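Food in song, session 3. Notes typed up 3 July 2020, D. Yazıcı. Slides are thin this week so use these.

Reading for today was the Lowther chapter on work songs and kitchens. If you only got through half, read the second half, the part on baking rhymes. First half is mostly background.
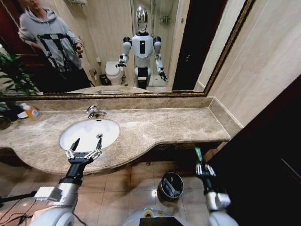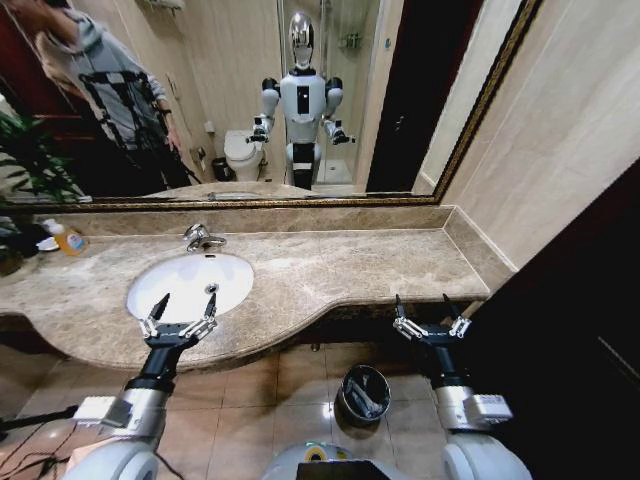
*Both views: mirror over the marble counter, robot reflected.*

## 1. What counts as a food song

Loose definition for this course: food or the making of it is in the words, and the song would fall apart without it. A love song with one peach in it, no. A love song where the whole second verse is somebody peeling peaches, yes.

Three rough groups:

- **Naming songs.** Lists of dishes, market cries, menus set to a tune.
- **Doing songs.** Churning, kneading, shelling, pressing. Rhythm comes from the job.
- **Remembering songs.** Singer is away from the table and wants to be back at it. Often a dead relative.

Groups overlap. Don't fight about it in your papers, pick one and say why.

## 2. Bread songs vs. soup songs

Bread: steady beat, short lines, repeats. You can knead to most of them. Words tend to be about waiting (rising, oven, morning).

Soup: looser. Verses get added, like the pot. Cumulative songs live here, each verse tosses in one more thing and you sing the whole list back. Good for kids, good for memory, bad for anyone trying to get a clean transcription.

Compare the two Fusham recordings. Same tune, the first slow with one voice, the second with a group and clapping. In the second the salt verse moves to the end. Why? My guess is the group needed a big finish and salt is the word everybody knew. Other guesses welcome.

## 3. Recipe or not?

Can you cook from the song? Try it on the Kumus dumpling song:

1. Flour, water, egg. No amounts.
2. "Roll it till the table shows." OK thats a real instruction, means thin.
3. Filling is onion and "what the week has left."
4. No cooking time at all. Next verse is already eating.

So, half a recipe. It expects you've stood next to someone making these. The song holds the order of steps and leaves the rest to your hands. Keep this in mind for the written assignment, its the main point of the week.

Side note: the Estik songbook prints a tidy recipe under each song. Useful, but the editors added those later. Quote the song and the recipe separately and label wich is which.

## 4. Taste words

Sweet is everywhere, too easy. Look for sour, bitter, burnt. Burnt is usually a joke verse, sour often comes with age or weather. Bitter gets used for coffee and for husbands.

Terms to know:

- *cumulative verse*: each verse repeats and adds
- *vocable*: sung sound with no meaning (hey, la, dum)
- *burden*: the older word for a repeated line or chorus

## 5. Assignment

Pick one food song, any language. If it isn't in English, give your own translation, rough is fine.

- up to 920 words, not counting lyrics
- say which group from section 1
- cook the thing if you can, and tell me where the song left you guessing
- out of 100 points, 26 of them for the cooking part (or for a good explanation of why it can't be cooked)

Ask a family member for a song if you want, write down who sang it and where they learned it. Drafts to me before August. Final version one week after you get the draft back.

Next time: drinking songs, and the trouble with them. Bring the Lowther again, chapter after this one.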